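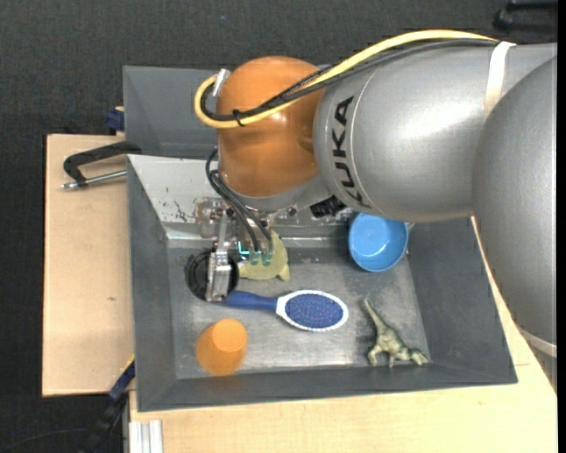

Public health laboratories were built for steady work, and the seasonal return of respiratory illness has always tested the limits of that design. Each November, the number of samples sent for analysis climbs well beyond what the same benches handle in summer, while the number of trained staff remains the same. The industrial arm, with its orange wrist joint and the name KUKA printed in black along the forearm, extends over a gray rectangular bin that holds six objects. Discussions of how health services should prepare for the next wave of infection tend to begin with equipment. They move quickly to people, buildings and the ordinary routines on which disease surveillance depends.

The experience of the Mumthorpe district is instructive. Its laboratory serves two hospitals and a scattering of rural clinics, some of them a half day's drive from the nearest main road. During the pandemic years the district relied on emergency funding to keep its testing service open into the night. When that funding ended, the authorities faced a choice familiar to health administrators everywhere: return to the earlier arrangement, or find a way to retain some part of what had been built.

The district chose the second course. Under a program named Arovus, the clinics continue to collect samples from patients with fever and cough throughout the year, including the quiet months when few cases are expected. The value of this work is easily overlooked. A laboratory that tests only during an outbreak has no reliable picture of normal conditions, and without such a picture the first signs of trouble are difficult to recognize.

Arovus is modest in scale. Each participating clinic submits up to 100 samples a month, together with a short form recording the age group of the patient, the date on which symptoms began and any recent travel. No names are forwarded. Results are returned to the clinic first and are then combined into a district bulletin, which physicians receive every 2 weeks.

The bulletin has changed the way many clinics work. In earlier years, physicians learned that influenza had arrived when their waiting rooms filled. They now receive notice while there is still time to invite older patients for vaccination, review stocks of medicine and adjust staff schedules. Nursing homes receive the same document and have used it to decide when visitors should be asked to wear masks.

Difficulties remain. Transport is the most persistent of them. Samples must be kept cold and must reach the laboratory within 4 days of collection, a requirement that is simple to meet in town and demanding in the hills to the north. The district has contracted with Hamdan, a regional courier, to run a fixed route through the outlying clinics. Winter weather closes part of that route in most years, and the clinics beyond the pass then send nothing at all. Their absence leaves a gap in the record at precisely the season when information is most needed.

Data systems present a further problem. The laboratory records its results in Avus, a software package adopted well before the pandemic, while the hospitals use systems of their own. Transferring results between them still requires manual entry. Staff perform this task with care, but it consumes hours that could be spent on analysis - and errors, once entered, may pass through several reports before they are noticed. A common format has been agreed in principle. Its introduction awaits a decision on cost.

There is also the question of public confidence. Participation by patients is voluntary, and willingness to provide a sample has declined as memories of the emergency have faded. Clinic staff report that most people agree when the purpose is explained in plain terms, and that refusals are more common where the request is made in haste. The district has responded by allowing a few additional minutes for these appointments and by displaying the latest bulletin in waiting areas, so that patients can see the use to which their samples are put.

Funding for Arovus is secure until the end of the coming winter. The district health board will then consider whether to extend the program to the clinics along the coast, where seasonal workers arrive each spring and where no regular sampling has yet been carried out.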